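Showing a robot a task: demonstration by hand and by remote control
Course handout 3, Robot Learning in Practice
10/02/2021 - by Volker Ackermann
Reading time: 5 minutes

This site uses cookies to remember your settings. Accept / Manage cookies

Read this before the practical. It covers the two ways we collect demonstrations in this course, and the cupboard door exercise that you will do first in simulation.

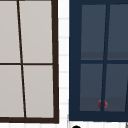
A demonstration is a recording of a person getting the robot to do the task. It holds the joint positions, the gripper state, the camera images and the time of each reading. The learning program sees only what is in the recording. If you knew something while you were driving the arm and it is not in the images or the readings, the program cannot learn it.

1. Showing by hand

In the first method you take hold of the arm and move it. The motors are set so that they carry the weight of the arm but do not resist you. Most people find this easy within a few minutes, and you can feel through the arm when it touches something.

The drawbacks are mostly to do with you. Your hands and sleeves get into the camera images, and they will not be there when the robot works alone. For this reason we normally record the joint path by hand, then play it back and record the images during playback. Playback must start with every object put back where it was. If the door has been left open by even a small amount, the playback is no use and should be thrown away.

It is also hard to guide two arms at once by hand, and we do not try it on this course.

2. Showing by remote control

In the second method you stay away from the arm and drive it through a controller. We use the Cerine hand controller. When you hold the side button the gripper follows your hand, and when you let go it stays put. This lets you move your own arm back to a comfortable place and carry on, which you will need to do often.

Remote control keeps you out of the images. It also works in simulation, where there is no arm to take hold of. The cost is that you feel nothing. You must judge contact by eye, and beginners tend to push too far or stop too short. Expect your first ten minutes to be poor. Do not save them.

Watch the robot's camera view on the screen while you drive. In the laboratory it is tempting to look straight at the robot, and you will then use information that the robot does not have.

3. The cupboard door exercise

The simulated kitchen is the one called Prurnport. The task is to open a glass-front wall cupboard. Wall cupboards make a good first task for three reasons, set out below.

The door moves on a hinge, so the gripper has to follow a curve. A straight pull will work for the first part of the opening and then the gripper slips off. Turn your wrist as the door comes round.

The knob is small. In some views it is only a few pixels across, and in others it is outside the image altogether. Cupboards in the same kitchen may also differ in colour and glazing. Check which door you have been asked to open before you press the side button - opening the wrong one well still counts as a failed demonstration.

Thirdly, the view changes as the arm moves. With a camera on the moving part of the arm, upright edges can look tilted. Do not try to correct the picture by rolling the wrist unless the grasp needs it.

Steps:

a) Load Prurnport and choose the cupboard task. Leave the random start setting on.
b) Practise until you can open the door three times running.
c) Record 50 demonstrations by remote control. Each should end with the door open and the gripper clear of the knob.
d) Mark every recording as success or failure straight after you make it. Keep the failures in their own folder.
e) Train with the settings in the Jokus file on the course page. Do not change them for this exercise.
f) Test the result on 50 new starts and write down how many doors were opened.

No demonstration should be longer than 35 seconds. If you are still hunting for the knob by then, stop and start again. Long pauses are a common fault. The program copies them, and you end up with a robot that waits in front of the door and does nothing.

4. What went wrong in January

The January group handed in 122 recordings between them. Nearly all the weak ones had the same trouble: the person had approached the knob from a different side each time. Any one of those approaches would have been fine. Mixed together in a small set, they gave a robot that went for the middle and missed. Choose one approach and keep to it.

A smaller number had been trimmed too tightly, so that the release was missing. The robot opened the door and then held on to it.

5. To hand in

One folder per pair, with the recordings, the test results and one page of notes. Say which approach you chose, what you threw away and why. Please also say which of you was driving in each recording, as two people's habits can look very different to the program.

Reading for the next handout is the Karagiannis chapter on correcting a robot while it works. Sections 1 and 2 are enough.

Get new handouts by email. Enter your address to join the course newsletter.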